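Prateo amplía su servicio de restauración de pequeños objetos de madera y abre un nuevo punto de recogida en Landeg

Landeg, 26 de mayo de 2022

Prateo, empresa dedicada a la reparación y restauración de mobiliario doméstico, pone en marcha en Landeg un servicio específico para objetos pequeños de madera: joyeros, costureros, cajas de reloj, escribanías y estuches de cubertería. El servicio ya funcionaba en Curberg desde enero como prueba y queda incorporado de forma permanente a la oferta de la empresa.

Durante el periodo de prueba, el taller de Curberg recibió 783 encargos. La mayoría correspondió a bisagras sueltas, cierres que no ajustaban y forros interiores gastados. El resto fueron trabajos de acabado – lijado, teñido y barnizado – y sustitución de piezas perdidas.

El nuevo punto de recogida ocupa un local de planta baja junto al mercado de Landeg. Los clientes pueden entregar allí sus piezas sin cita previa y reciben un presupuesto por escrito en cinco días laborables. El presupuesto es gratuito y no obliga a contratar la reparación. Si el cliente lo rechaza, la pieza se devuelve en el mismo local.

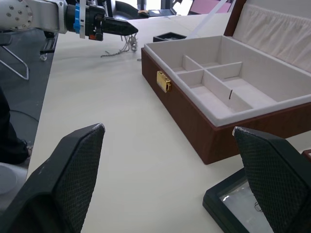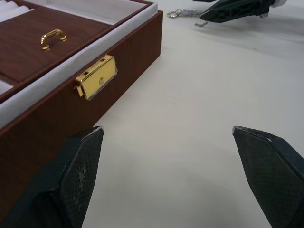 Joyeros abiertos de tono marrón rojizo, con el interior forrado en color claro.

Las reparaciones se realizarán en el taller central de Curberg, que ha sumado 400 metros cuadrados a su superficie para atender la nueva demanda. La ampliación incluye una zona de secado, un almacén de herrajes y una sala de tapicería. El almacén dispone de 1.509 referencias entre bisagras, tiradores, cerraduras y patas.

Los herrajes proceden de Gonen, proveedor habitual de Prateo. El acuerdo entre ambas empresas se ha renovado por tres años y contempla la fabricación de piezas a medida cuando el modelo original ya no se encuentra en catálogo. En estos casos el plazo de entrega se amplía en dos semanas.

Prateo calcula que el punto de Landeg gestionará casi 800 piezas en su primer año. La empresa no prevé cambios en las tarifas vigentes. Todas las reparaciones tienen una garantía de doce meses, salvo los forros textiles, que se garantizan durante seis.

El local de Landeg abre de 9:30 a 14:00 y de 16:30 a 19:30. Las tarifas y el formulario de consulta – con opción de adjuntar fotografías de la pieza – están disponibles en la página web de la empresa.

Acerca de Prateo
Prateo repara y restaura muebles y objetos de madera para particulares y comercios. Tiene su sede y su taller central en Curberg.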